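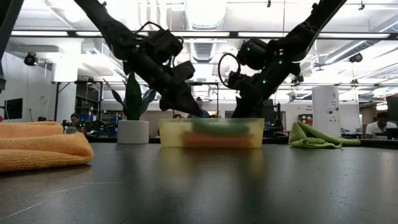 Unit 5: Teaching a Two-Armed Robot by Remote Control

Handout for the lab half of the course. Instructor: Elfriede Bühler

Last time we moved one arm by hand, holding the wrist and pushing it along while the motors went slack. That's a lovely way to start, and you feel the weight of the arm in your own shoulder! With two arms it gets awkward fast, because your body ends up in the space where the work should happen. So from this unit on we drive the arms from the Prodholm station, one handle per arm, and the robot copies what your hands do.

What gets saved

Each run you record is called a demonstration. It holds the joint angles of both arms, how far each gripper is open, and the camera pictures, all stamped with the same clock. The learning program (we use Wandis, see Unit 6) gets the pictures and the joint angles and tries to guess the next motion you would have made. It has no idea what a towel is. Everything it knows about cloth and bins, it knows from you, and I still find that thrilling after years of doing this.

Why cloth and a bin

A block has one shape. A towel has as many shapes as you have patience for: folded flat, bunched up, one end trailing off to the side. If all your demonstrations begin with a neatly folded towel, the robot will be hopeless with a crumpled one. Mix them up. Swap left and right too, so that each arm gets its share of the pickups.

The bin adds its own trouble. Once a gripper goes down behind the wall, the view from outside gets worse, even when the plastic lets some light through and things inside show up as colored blurs. You will want to lean over and look. Please try it using only the camera view at least once, as that is all the robot will have. You'll be amazed how differently you move!

Driving two arms

Start with both grippers high and apart. Bring one in, let the other wait. The tips can get very close over a small bin, and the wrists are wider than they look from the handles. Keep an eye on the cables when you roll a wrist; a loop that hangs free in one pose can snag in another.

Go at a steady pace. Long pauses are learned as pauses. If you stop to think for 3 seconds above the rim, expect the robot to hover there as well, looking thoughtful.

A fumbled grasp that you then fix is worth keeping. Mark it "recovery" in the Tellham log. A run where you bump the table or the other arm gets thrown out.

For your lab session

Work in pairs, one driving, one logging. Record 9 runs each, roughly a third of them from a messy start. Change the layout between runs, and leave the background as it is.

Reading: Lò notes, section 6, on matching camera and joint data. Bring one question about the timing plots; they're more fun than they sound.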